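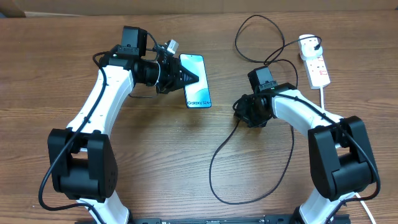
**Where should the phone live when it's charging?**

On a table or a shelf, flat, near the socket, with nothing soft under it. A bed or a sofa arm traps the heat and you'll sit on it anyway.

Quick notes on sorting out a charging spot. Did ours in March, one evening, start to finish before the kettle went on twice.

## Cables first

- Unplug everything. Everything. Lay it all out on the table.
- Anything with a split or a bent end goes. Don't tape it.
- Label both ends. Masking tape and a biro will do, folded over like a flag.
- Short cable for the table, long one for the bag. Long ones on a table just end up on the floor.
- Loose coils, one velcro tie each. Not round your hand and yanked tight, that's what kills them at the plug.

Teresa Dudek does hers with bread bag clips. Works fine, looks a bit mad.

## The table
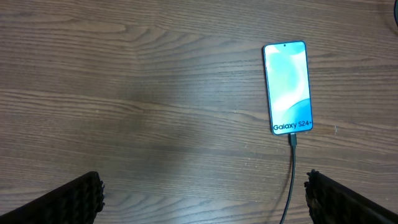
Wood marks easier than you'd think, and most of it is grit. Crumbs, sand off shoes, whatever was on the bottom of the fruit bowl. Brush it off before you wipe or you're just sanding the thing. Then a damp cloth, well wrung, along the grain. Where the lines run mostly sideways like these, go side to side and do the loops the same way, no circles. Pale specks and little scuffs - try a dab of wax on a soft rag, leave it ten minutes, buff. I use the Kalinowski stuff in the flat tin. Granell does one too but it smells of feet.

Don't slide a phone across to someone. Pick it up. Any grit under it goes the whole way accross with it.

Deep scratches are another job. Leave those for a dry weekend with the windows open.

## Power strips

Check the rating, it's on the back or underneath. Mine is 3360 watts and I still wouldn't put the heater on it. Add up what's plugged in - my lot came to 1176, plenty of room.
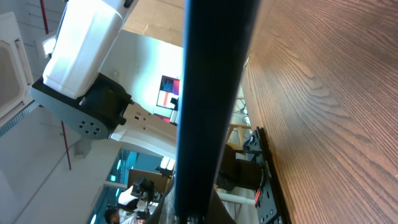 Never plug one strip into another. And don't bury it behind books, it wants air. If it has to go on the floor, screw it to the skirting so it's not getting kicked about by the hoover.

Dust the sockets with a dry paintbrush, switched off at the wall. Twice a year is enough.

## Wiping the phone

Off the charger first. Dry microfibre, the sort you get with glasses. Greasy screen, breathe on it and go again. No kitchen spray, no vinegar.
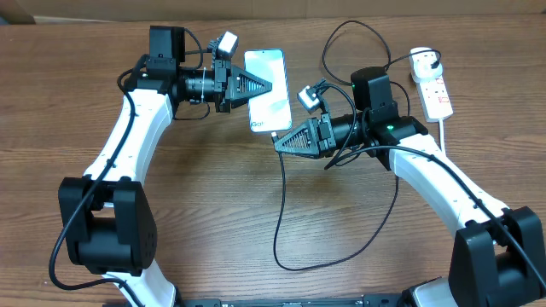
Do the edges as well, that's where the muck sits. Wooden cocktail stick for the seam round the case, very lightly, and keep it out of the holes. Case off and washed in soapy water if it's the rubbery sort. Dry it propably before it goes back on, overnight if you can bear it.

## Bits to have in the drawer

- microfibre cloth, two
- masking tape, biro
- velcro ties (Dikard ones come on a roll, cut to length)
- small dry paintbrush
- tin of wax

All of that fits in an old biscuit tin. Griltgate market has the ties cheapest, the stall by the back gate, mornings only.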